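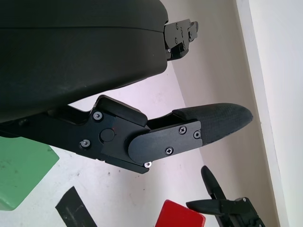 I have been told three times this year that a clear surface makes a clear mind. The first time was by a leaflet. The second was a podcast somebody put on in a car I couldn't get out of. The third was a set of small stacking boxes with the word Mellness printed on the lid, which I bought, so you may discount everything I say from here on.

What I wanted to find out in August was whether there is anything in it. I have a desk at home which is a disgrace and a share of a table at work which isn't mine to disgrace, and I thought I might try both for a month: put everything away at the end of the day, everything, and see if I became calmer or cleverer or got home sooner. Thirty-one evenings, if you count the ones at home when I only moved a mug.

The theory, as far as I can make out, goes like this. Each object you can see is asking you a small question. (Have you paid me? Do you still need me? Whose charger am I?) Take away the objects and the questions stop. The Mellness leaflet puts it more prettily and has a drawing of a fern. There's a rival system called Ultness that allows you one object "of meaning" on the surface and is very strict about its size. I read both leaflets on the same bus journey and by the end could not have told you which one had the fern.

My trouble is that the questions don't stop. They move into a drawer. At home I cleared the desk in one evening, felt marvellous until bedtime, and then spent the next morning going through a box labelled MISC for the stapler. It was not in MISC. I own two boxes labelled MISC now and the stapler is in neither of them.

I did keep a sort of tally for the first week, time spent putting away against time spent looking for what I'd put away. It came out at 140 minutes for the first and I gave up counting the second, as it was making me bad-tempered and the boxes had only cost me 20 quid.
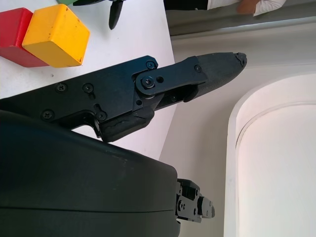 Aranda Studio, Tables and Benches Group

Work is a different case and I'm prepared to be fairer about it. A white table is at least honest. Every speck shows up on it. At home my desk is brown, and brown forgives a great deal, toast in particular. At work you wipe the top down, step back, bend so the light catches it, and there they still are, the little marks that you'd swear weren't there when you started. I've tried the spray from the cupboard and I've tried a damp cloth and nothing else. The damp cloth is as good. The spray smells of lemons and leaves a film, whatever it says on the bottle.

I'd also like to say a word against white as a colour for tables, while I'm on it. People choose it from a catalogue. Ours came out of the Murnov one, where it was photographed with a bowl of pears, and I don't suppose anyone had so much as leaned an elbow on it. You get a white table, then you put it near a pale wall, and by four in the afternoon the whole corner has gone the same shade and you're squinting. The leaflets call this restful. I get a headache.

And then there's the question of how empty is empty. I had assumed this was settled, but once you start you find that everyone has their own line. One colleague thinks a table is clear if you could put a tray down on it. Another thinks it's clear if there's nothing with a lead. My own line, for the purposes of the month, was that anything needed again first thing could stay out, and it was amazing how many things turned out to be needed first thing. Pens, obviously. Tape, always tape. My good scissors, which I won't put in a communal drawer for any philosophy on earth.
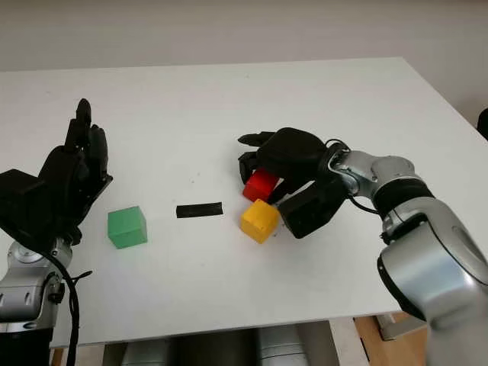 Coloured blocks are where I came unstuck with the rule altogether. A block is about the easiest thing in the world to put away. It has flat sides, it doesn't roll, it stacks, it has no cable and no lid to lose. If the one-home-for-every-object people are right about anything they ought to be right about blocks. And yet a green cube on a white table does not bother me in the least. I like it. I think the corner looks better with it out. Put the same cube in a tub with all its friends and I'd never give it another thought, so what has been gained?

Perhaps this is only the Ultness business about the object of meaning, in which case I've been had. But I don't think a green cube means anything. It's a nice green.

What does bother me is the thin flat stuff. Strips, offcuts, bits of what might be tape and might be the backing off something. You can't stack them and you can't decide about them. They aren't quite rubbish. I've thrown away one that was wanted and kept a great many that weren't, and no leaflet I have come across has a page on them. There's a forum, naturally. One thread on "flat clutter" had 1,494 replies when I found it, and the advice in the ones I could bear to read was to buy an envelope.

So, a month on. The table at work gets wiped at the end of the day and the scissors go home with me in my bag. The desk at home has gone back to what it was, apart from one corner by the lamp that I've somehow kept bare, and I do look at it quite a lot. I can't claim I'm any calmer. I did finish on time more often, but it was August and half the building was away, so I wouldn't put that down to the boxes.

If anyone wants them, they're still in good condition. One lid is a bit bowed from where I stood the kettle on it.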